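Sandoval Center opens registration for family printmaking course
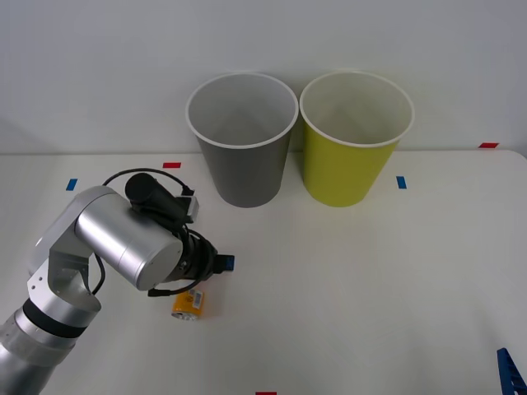

A robot arm over a white tabletop.

2018-05-29 – The Sandoval Center has opened registration for its summer printmaking course for children and parents. The course covers relief printing, monotype and simple screen printing, with each technique taught over 2 sessions. Water-based inks are used throughout.

The center received 996 registrations for its family art courses last year, up from 700 the year before. Course coordinator Delia Aravena said the increase was highest in the morning sessions, which will now run in both studios.

Relief printing will be taught by Joaquín Núñez and screen printing by Sihan Yao. Children under eight will work with foam plates; older children may use soft-cut blocks and hand tools under supervision. Each child must be registered together with one adult, who stays for the full session.

Paper, ink and plates are included in the fee. Participants should bring an apron and a flat folder for carrying prints home. Finished work may be left on the drying racks and collected at the front desk within a week.

Forms are available at the desk and on the center's website. Families who joined the waiting list in March do not need to apply again – their places will be confirmed by email.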